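# Trestadik 306 Rescue Descent Kit

The Trestadik 306 is a pre-rigged descent and pick-off kit for crews who reach people stuck at height on towers, booms, tanks and rooftop structures. It comes packed in one bag with the rope already reeved, so a rescuer can clip to an anchor and start down without building a system on site.

The kit is sold to fire departments, tower contractors and plant rescue teams. It is not a fall arrest system and does not replace one.

## What comes in the bag

- Trestadik descent control device with anti-panic handle
- Static rope, sewn eye at one end, stopper at the other
- 2 anchor slings with steel screw-lock carabiners
- Pick-off strap, adjustable under load
- Evacuation triangle, one size
- Edge roller
- Rope bag with shoulder straps and clear ID window
- Inspection log card and printed manual

The standard bag holds 306 feet of rope. Shorter lengths can be ordered, but the part number changes and lead time is longer. We do not ship the kit without rope.

## Using it with a second person

The device is rated for a two-person load. With both people on the line, use the extra friction post on the right side of the device. The manual shows the rope path, and the same drawing is printed inside the lid of the bag.

The handle has three positions – stop, descend and lock. Letting go returns it to stop. Pulling it too far also stops the descent, and the handle must be brought back to the top before it will release again.

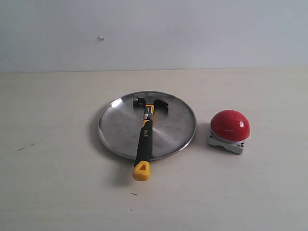

*Photo: Ginda Studio for Skaltomora Rescue Supply*

Crews who work from bucket trucks often ask if the kit can be anchored to the basket. Use only an anchor point the lift manufacturer has approved for rescue loads. A guardrail is not an anchor. If the lift has malfunctioned, treat the whole machine as unstable and anchor to the structure where you can.

## Inspection and service

Check the rope, stitching and handle before and after each use. A trained person should go through the full kit once a year and fill in the log card. Rope that has taken a shock load, touched acid or shows a flat spot comes out of service.

Skaltomora services the descent device at its Raju shop. Send the device only, without rope or slings. Units received in August may take longer, as the test bench is down for calibration that month.

## Ordering

| Item | Part no. | Price |
|---|---|---|
| Complete kit, standard rope | 2462 | $1,340 |
| Replacement rope, standard | 2462-R | Call |
| Evacuation triangle, small | 2462-T | Call |
| Empty rope bag | 2462-B | Call |

Departments can order by purchase order. Orders in by noon ship the same working day if the kit is in stock. Unused kits can be returned with the seal on the bag intact – once it is broken, we can't resell the rope.

Training is not included. We can send the manual as a PDF before you buy.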